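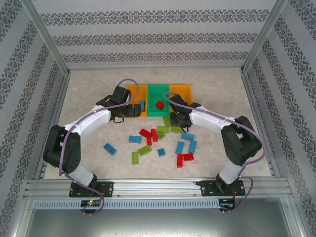

About Vemard

Vemard provides custody and record-keeping services for businesses, foundations and family offices that hold digital assets. The company does not trade on its own account, does not lend client holdings and does not issue a token. Every client is assigned separate wallet addresses, a separate ledger and a separate set of approval rules, and holdings are never pooled. The same separation applies to fees, which are invoiced in dollars and are not deducted from the assets held.

Our History

The company was founded by Rostyslav Antoniuk and Dennis Sowerby, who had previously worked together on settlement systems for commercial banks. Its first service was a monthly reconciliation report for firms that accepted payment in cryptocurrency and needed figures their accountants could use. Custody was added at the request of those same firms. Today Vemard serves some 300 clients and employs 55 people in two offices, one in Sindari and one in Prokopenko.

How Assets Are Held

Private keys are generated offline and divided into shares. The shares are stored at different sites under the control of different employees, and no single employee is able to move client funds. Withdrawals require approval by the persons named in the client's mandate, followed by a review within Vemard. Requests to a new address are subject to a waiting period, the length of which is set in the client agreement.

Clients may inspect their balances at any time through Maketti, our reporting platform. Maketti matches each on-chain transaction to a ledger entry and exports statements in the formats commonly used by accounting departments. Read-only access can be granted to outside auditors and tax advisers at no additional charge.

Leadership

Rostyslav Antoniuk, Chief Executive Officer
Dennis Sowerby, Chief Operating Officer
Ihor Maksymiv, Head of Key Management
Kyrylo Harasym, General Counsel

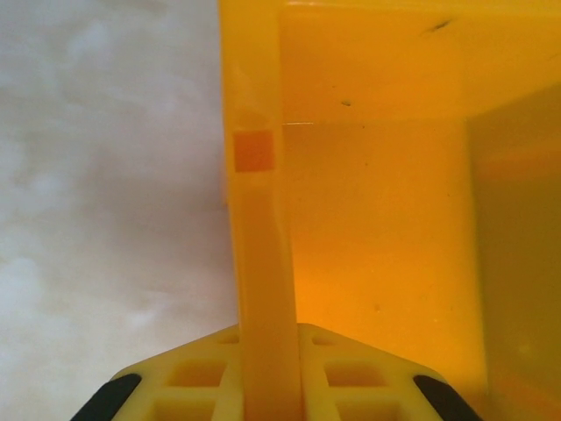

Sindari, September 15, 2026

Vemard has appointed Arsen Kravets as Head of Client Reporting. Mr. Kravets joined the company as a reconciliation analyst and later led the migration of 1,370 client ledgers to Maketti. In his new position he is responsible for statement production, auditor access and the handling of reporting inquiries. He reports to Mr. Sowerby.

The revised custody agreement will take effect in November. Existing clients will receive the new text from their account manager and may direct questions to the office of the General Counsel.

Inquiries

Prospective clients are invited to request an introductory meeting through the contact form. Vemard does not offer accounts to individuals and does not provide investment advice. Employees will never ask a client to disclose a private key, a recovery phrase or a password, and any such request should be reported to the Sindari office.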